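Jendovholm Boards > Small Accommodation > Front desk and back office

Slotted holder for key cards: keep it, or go to a drawer?

slotpitch
Jan 13, 2022

We run 14 rooms on a Zundard lock system and have 91 key cards in circulation, counting spares and staff cards. Until last spring they lived in an envelope. I have now moved the working set into a slotted holder on the table where we do the programming and the paperwork, with the laptop on the same table.

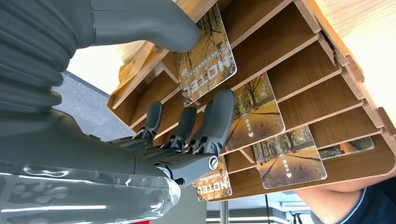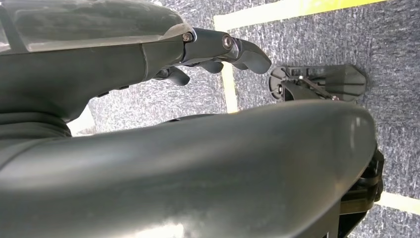
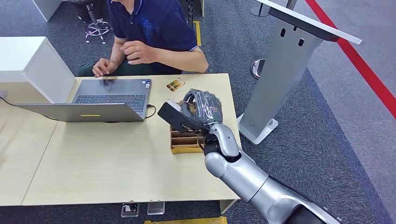

Three questions.

1. Slot spacing. The cards stand up well enough, but the one in front covers most of the one behind, so the room sticker can't be read without lifting the card. Is there a standard pitch for this, or does everyone put up with it?

2. Distance from the laptop. Our cards are magnetic stripe. I have had returns from guests reporting dead cards and would like to rule out storage as a cause.

3. Yellow tape on carpet. We have strips down as position marks for furniture and I am beginning to wonder what it will leave behind.

I am not looking to replace the locks. The owner has been asked.

backoffice_nw

On 1, there is no standard that I know of. A card is under a millimetre thick, so makers cut whatever slot suits their tooling. What matters is the step between rows. If each row sits 12 mm higher than the one in front you can read a label along the top edge. If all rows are level you can't, and no spacing will fix that short of leaving the cards nearly flat.

Cheapest remedy: move the sticker. Top edge, long side, number only. Ours had the room number in the middle of the card for years, under the logo.

slotpitch

Ours are in the middle as well. Moving them means redoing the lot, but I can do it as cards come back.

fob_and_tag

I would not put room numbers on the cards at all. A guest drops one in the car park and whoever picks it up has a key and an address. Write the number on the paper sleeve and leave the card blank.

The whole premise of sorting cards by room is wrong with a re-encodable system. A card is a blank until you encode it. Keep one stack, take the top one, write it, hand it over.

backoffice_nw

That works if the encoder is reliable and somebody is at the desk. For late arrivals we encode in the afternoon and leave them in order. At that point they are not blanks, and a stack of identical cards is a good way to send two families to the same room.

fob_and_tag

Then put the late arrivals in labelled sleeves. The sleeve is the label. I stand by no numbers on plastic.

slotpitch

We pre-encode every afternoon for the same reason. Sleeves don't fit the slots, though. I tried one and it crumpled at the corner.

maldonado_house

We use a holder from Rukton with wider slots, made for appointment cards. A sleeved key card goes in with a little play. The drawback is that an unsleeved card leans at an angle and they fan out over one another. Choose one or the other and stick to it.

We label the slot and leave the card blank. A strip of paper along the front, numbers in pencil. That deals with the security point and the visibility point together, provided the card goes back where it belongs. Mixed results on that with temporary staff.

stripe_reader

On question 2. It depends on the coercivity of the stripe. Most hotel cards are low coercivity because they are rewritten constantly, and they are easily wiped. The laptop body in general is not the concern. The concern is any magnet in it: many have small ones in the lid or palm rest so that the machine knows when it is shut, and the speakers have them too. The field falls away quickly. A hand's width is plenty. A card laid on the keyboard while the phone rings is the usual way to lose one.

Mains adaptors and their cables I would not worry about.

If you want evidence, do it properly. Encode a few cards, leave them in the holder overnight, read them in the morning. Encode a few more and give them to yourself to carry next to a phone with a magnetic case. I know which set I would expect to fail.

slotpitch

That is a reasonable test and I will do it. For reference, we had 332 check-ins between April and the end of the season, and I did not log the failed cards separately, so at present I have an impression and no data.

stripe_reader

Start logging. Date, room, card ID if there is one, and whether it re-encoded at the first attempt. A card that re-encodes cleanly was wiped. A card that won't is worn, scratched or bent, and no amount of careful storage will bring it back.

fob_and_tag

Or it was never written correctly. Clean the encoder head before blaming guests or laptops. I have seen more dead cards from a dirty head than from phones.

stripe_reader

I disagree on the proportion, but yes, clean it. A worn head usually shows up as failures at the door on the first try. A wiped card worked yesterday and doesn't today. The log will separate the two if you add a column for whether it had ever opened the door.

carpet_tile_kev

Nobody has answered the tape question. Depends on the adhesive. Masking tape on a short-pile carpet is all right for a few weeks, then the adhesive migrates into the fibre and collects dirt. You lift the tape and get a dark stripe in the same place. Vinyl floor-marking tape is worse on carpet than on hard floors. Gaffer is the least bad, if it is the decent sort.

Peel it back slowly along its length, low to the floor. Residue comes off with a citrus remover on a cloth, tested in a corner first. Do not pour it on, particularly if the carpet is glued tiles.

slotpitch

It has been down longer than a few weeks. I will lift one strip and see.

carpet_tile_kev

Do the one under the furniture — if there is one.

maldonado_house

For permanent marks we use upholstery pins pushed into the backing by the skirting, one per table leg line. Not suitable where people go about in socks.

slotpitch

Noted. Current plan: step the rows by packing under the back of the holder, number the slots in pencil, clean the encoder, start the log. The stickers come off the cards as they are returned. I will post the overnight test when I have run it twice.

fob_and_tag

Packing under the back tilts the holder. It doesn't step the rows.

slotpitch

It raises the back row relative to the front, which is what I need for reading the edges.

fob_and_tag

Until it slides. Put something grippy under the front.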